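## 5.3 把持力エラー(E-451)が出たとき

食材の把持中に指先の負荷が上限を超えると、アームはその姿勢のまま停止し、操作画面に「E-451」が表示されます。パンのように柔らかい食材では、下降位置が低すぎる場合に多く発生します。

**注意:** 停止中もグリッパーには力がかかっています。電源を入れたまま指の間に手を入れないでください。

1. 操作画面の「一時停止」を押し、表示灯が黄色に変わるのを確認します。
2. 「手動」に切り替え、「開放」を3秒間長押しします。
3. アームを上方向にだけ動かし、食材とトレーから離します。横に動かすとトレーを引きずることがあります。

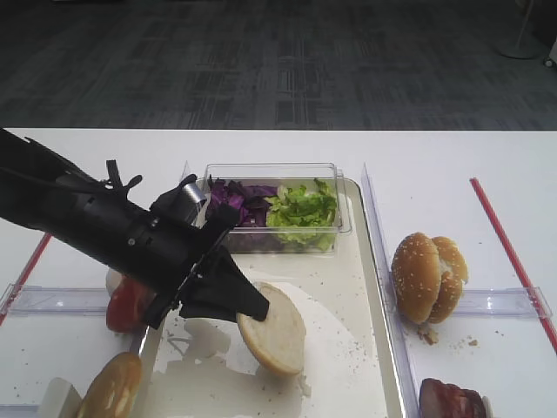
4. 非常停止ボタンを押してから、トレーと食材を取り除きます。グリッパーが触れた食材は廃棄してください。
5. 指とトレーに付いたパンくずや汚れを拭き取ります。汚れが残っていると、次の把持で同じエラーが出ることがあります。
6. 非常停止を解除し、「原点復帰」を実行します。
7. 「把持設定」で下降位置を1段階上げ、新しいパンで試運転を10回行います。

**メモ:** 試運転中に再びE-451が出た場合は、下降位置をそれ以上変更せず、力センサーのゼロ点調整(5.4)に進んでください。

原点復帰の途中で停止する場合や、「開放」を押しても指が開かない場合は、主電源を切り、Grillachのサポート窓口に連絡してください。その際、エラー履歴の画面を控えておくと対応が早くなります。履歴は2000件まで保存され、古いものから上書きされます。

改訂:10/9/18(手順3に移動方向を追記、担当 Chie Arai)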